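What Changes When the Sorting Table Learns From the Staff
Project report, Workplace and Technology course
14/05/2018

For our project we spent April at Millo, a laundry and garment rental firm in Iltelgate. We picked it because the firm is getting ready to automate part of its returns room, and we wanted to know what that means for the people who work there. It was a great choice!

Returns used to be one job: empty the bags, check the clothes, put the hangers back in baskets. The room handles 2755 hangers in a normal week. Now some staff spend part of each shift at a training table, doing the same moves with a gripper in each hand so the moves can be recorded and used to teach a machine. The target is 300 recordings per task, and the hanger task stood at 73 when we left.

We talked with people on both shifts and handed out 20 question sheets. Most liked the table work more than we expected, mainly for the change of pace (and the chair). The biggest complaint was that the grippers feel clumsy for the first few days. Several also asked what happens to their hours once the machine runs, and the firm had no clear answer yet. We think it should give one soon.
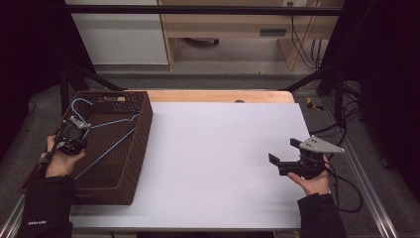
Figure 1. Hanger task at the training table, with one gripper holding the hanger in the basket.

What surprised us most was how much skill there is in a job we had thought of as simple. The Martens line at the Pitwood site is next on our list, and we would love to compare the two.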